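# Demonstration Table Inspection — Open Day, Binditz Hall

Date: 12/02/2025
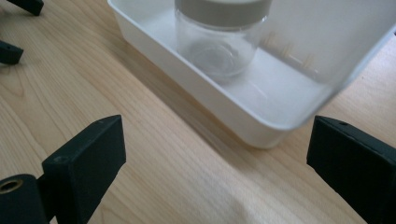
Station 2, jar and tray task, gripper fingers at both sides of the table.

Completed before doors open and again at the midday changeover. Mark each line OK, FIX or N/A. Comments go beneath the line they belong to. A FIX in section B or C holds the station until it is cleared.

## A. Table and floor area

- [x] Tabletop clean, no grit or tape residue — OK
- [x] Table feet locked, no rocking under hand load — OK
- [x] Visitor line taped 40 cm back from table edge — FIX, cleared
 - Tape had been laid at 30 cm along the window side. Lifted and relaid. Check again at changeover, as the corner near the Skanach display gets the most foot traffic.
- [x] Power leads run under the table and covered where they cross the aisle — OK
- [ ] Overhead lights even across the work area, no glare on glass — OK at morning check, midday check still to do
 - Blinds on the south windows stay down all day.

## B. Grippers

- [x] Fingers seated square, no play at the mount — OK
- [x] Finger screws at marked torque, none missing — OK
- [x] Inward pads clean and free of nicks — FIX, cleared
 - Glue smear on one pad. Wiped with alcohol and left 15 minutes before use.
- [x] Threaded inserts tight in the plastic — OK
 - Replace the whole mount if an insert turns. Do not re-glue on site.
- [x] Full open and close, ten cycles each, no sticking — OK
- [x] Left and right units labelled on the handle — OK
 - Labels are starting to lift. Will last the day.

## C. Task items

- [x] Tray free of cracks, corners intact — OK
- [x] Tray sits flat, no warp — OK
- [x] Glass jar free of chips at rim and base — OK
 - Run the jar empty for all public sessions. The Mukar visit asked for a filled jar and that request was declined.
- [x] Grey band at top of jar secure before each lift — OK
- [x] Spare jar within reach of the operator, behind the visitor line — FIX, cleared
 - Spare was still in the van.
- [ ] Broken glass kit at station: brush, pan, gloves, lidded bin — FIX, open
 - Gloves are size small only. Borrow a pair of large from Station 4 before the first session.

## D. Session control

- [x] Group size posted, maximum 15 per session — OK
- [x] Session count on the sign matches the booking sheet — OK
 - Booking sheet shows 29 names for the first two sessions. Split 15 and 14.
- [x] Operators briefed on stop call — OK
- [x] Visitors do not handle grippers while glass is on the table — OK
 - Swap the jar for the foam block first. The foam block is in the Malý crate, top layer.
- [ ] Changeover check signed

## Notes for the next open day

The tape distance has been wrong at two events in a row. Suggest a cut length of batten kept in the crate as a gauge — quicker than finding a tape measure at setup. Line C6 should list glove sizes.

Station released for the morning with one item open (C6). Station stays closed to the public until gloves are in place.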